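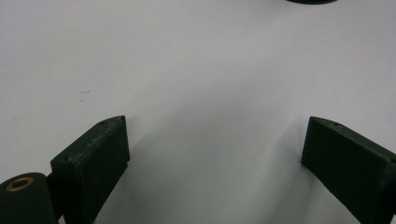

White top on the worktable, matte finish.

Pralmont worktable: the white top and what goes on it

This page covers the shared table in the back room at Pralmont, which got a new top in August. The table is a Vaduvent with a pale wooden frame. It was bought used and the wood was in decent condition, apart from ink stains and a ring left by a paint can. Sanding it down was considered. In the end we laid a white board over it and left the wood alone.

The board came from Hustitz. We had two finishes to pick from, gloss and matte, and took the matte. The gloss sample threw the ceiling lights back at anyone sitting down, and small parts were hard to look at for long. The matte has no grain or pattern, so a dropped screw or a pen cap is easy to find. In daylight it looks slightly blue-gray. Under the evening lights the color shifts a little.

Size was the other question. The board is 26 inches deep, a stock size, and we did not have it cut. It leaves a narrow strip of wood along the far edge and down the left and right sides. We thought about ordering a piece to cover the whole thing, but the far edge has a small oval opening in it and we wanted to keep that clear. It is handy for getting hold of the table when it has to be moved.

The board is held down with strips of removable mounting tape underneath. Two strips were not enough and the board crept toward whoever was leaning on it. With 3 it stays put. If you are doing the same thing, wipe the wood first and let it dry completely before the tape goes on. Ours had furniture polish on it and the first strips let go overnight.

For cleaning, a damp cloth with a drop of dish soap is fine. Please do not use the scouring pads from the kitchen – they leave shiny patches that do not come out. Pencil comes off with an ordinary eraser. Ballpoint takes longer.

What stays on the table is still being argued over. The general rule is that tools go back to the shelf at the end of the day and only the pencil cup lives on top. It is the black mesh kind, from Cui, and it replaced a glass jar that was too heavy at the bottom and too narrow at the neck. Mesh also lets you see whether there is anything in it. Dust falls through to the bottom edge, so lift the cup when you wipe.

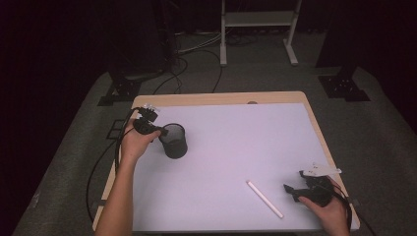 Shengli Xie would like the cup moved off the board altogether and onto the shelf, on the grounds that anything standing upright in the middle of a worktable gets knocked over sooner or later, and that a flat tray holds pens just as well.

The tray has been tried. Pens went into it, and so did receipts, tape ends and a set of keys, and by the end of the month it took up a corner of the table. A cup at least has a limited opening. For now the cup stays, and it can be set anywhere on the board as long as it goes back toward the far edge afterward.

Thin round items, such as chalk and short rods, should go in the cup when you are finished with them. They show up poorly against the board if they are white, and they roll.

Spare tape is in the top drawer by the door, along with the leftover matte sample.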